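Chapter 7
Signal Levels and Gain Structure

7.1 Introduction

A sound system is a chain of stages. Each stage accepts a signal, changes its level or its tone, and passes it to the next. Every stage also adds a small amount of noise and has an upper limit beyond which the signal is clipped. The usable range lies between these two boundaries. Gain structure is the practice of setting each stage so that the signal stays well inside that range from the microphone to the loudspeaker.

Chapter 6 treated microphones and the small voltages they produce. This chapter follows the signal from the input connector to the main output of the mixing console. Section 7.2 defines the decibel as it is used for voltage. Section 7.3 covers the input preamplifier, and Section 7.4 covers channel faders, groups, and the main bus. Worked problems are given at the end of the chapter.
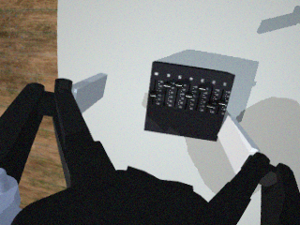
The first gain stage has the greatest effect on the noise of the whole chain. Noise added at the input is amplified by every stage after it, together with the signal. If the preamplifier is set too low, the level must be made up later, and the noise of the stages in between is raised with it. If it is set too high, the preamplifier clips, and lowering the fader will reduce the level of the distorted signal without removing the distortion.

Consider the meeting hall at Clukville, which is used as the model installation in Problems 1 through 7. A speech microphone requires 36 dB of gain at the preamplifier to reach nominal level. If the operator supplies only part of this gain and makes up the balance at the main output, the meter there shows the same reading, but the noise floor is higher.

Terms used in this chapter

Nominal level: the level at which a stage is designed to operate.
Headroom: the difference in decibels between nominal level and the clipping point.
Noise floor: the level present at an output when no signal is applied.
Unity gain: the setting at which output level equals input level.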